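Home | News | Products | Support | Press

Filed under: Company News, Robotics

Storkbridge opens two-arm test bench in Lukville, says home chores are still some way off

LUKVILLE, May – Storkbridge has opened a test bench at its Lukville site to measure how well two-arm robots handle the small jobs that fill a day at home or on a shop floor. The work starts with colored blocks. Picking up, placing and stacking are part of nearly every chore, from clearing a counter to filling a parts tray, and the company wants figures on them before it moves to dishes or laundry.

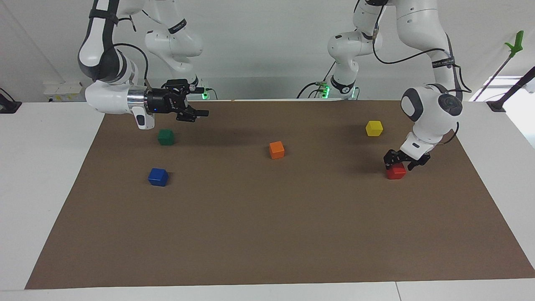
Block handling at the Storkbridge bench in Lukville.

The program is called Drorkeo and will run for 12 months. Each task is repeated under the same conditions, and a dropped or misplaced block is logged as a failure even if the robot recovers. Results will be published twice during the program, including the poor ones.

Storkbridge does not plan to sell a household robot on the strength of this work. Its view is that machines can already do short, repeated jobs on a clear table, and that a kitchen at dinner time is a different matter – soft items, clutter and people passing through all remain hard.

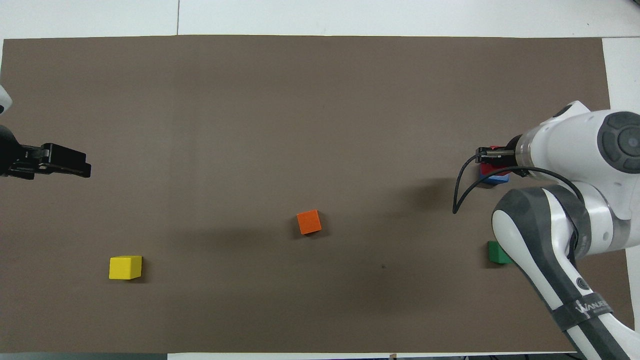 MacKinnon, which will try the Drorkeo tasks on its own packing line, said it was less interested in speed than in how often someone would have to step in. A robot that needs help every few minutes "is another job on the shift," the company said, adding that it would be glad to hand over tray loading first and leave the rest for later.

The first set of results is due after the stacking and sorting tasks are complete. Firms that want to propose a chore for testing can write to the Storkbridge press desk in Lukville.

Previous | Next | All press releases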